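Crumb buildup in a two-slice toaster, short pieces dropping

gasser9
Cut cubes sit too low to grab once the lever is up. Carriage travel is fine.

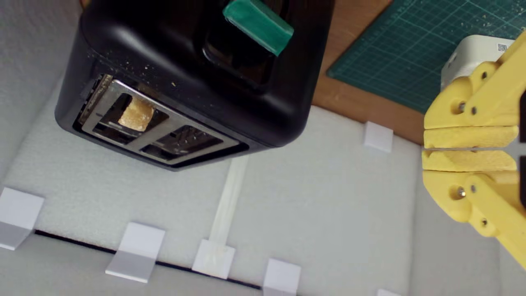 noline
Short pieces need a taller lift. Most levers can be raised a little past the rest position; try that with the plug out. The cube in the left slot still shows its top edge over the metal, so wooden tongs would reach it. Crumbs on the black top mean it wants a brush too.

trolitz
Disagree on tongs. Cut bigger pieces.

gasser9
They are for croutons. Bigger defeats the point.
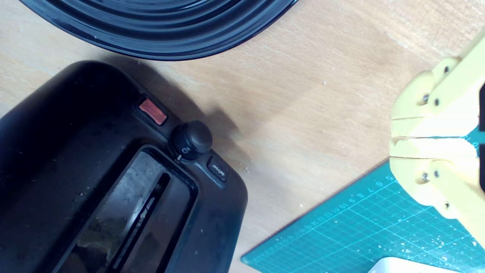 Control side, knob between the two buttons.

esteck150
Use an oven for croutons - 9 minutes, turn once. Empty the tray anyway.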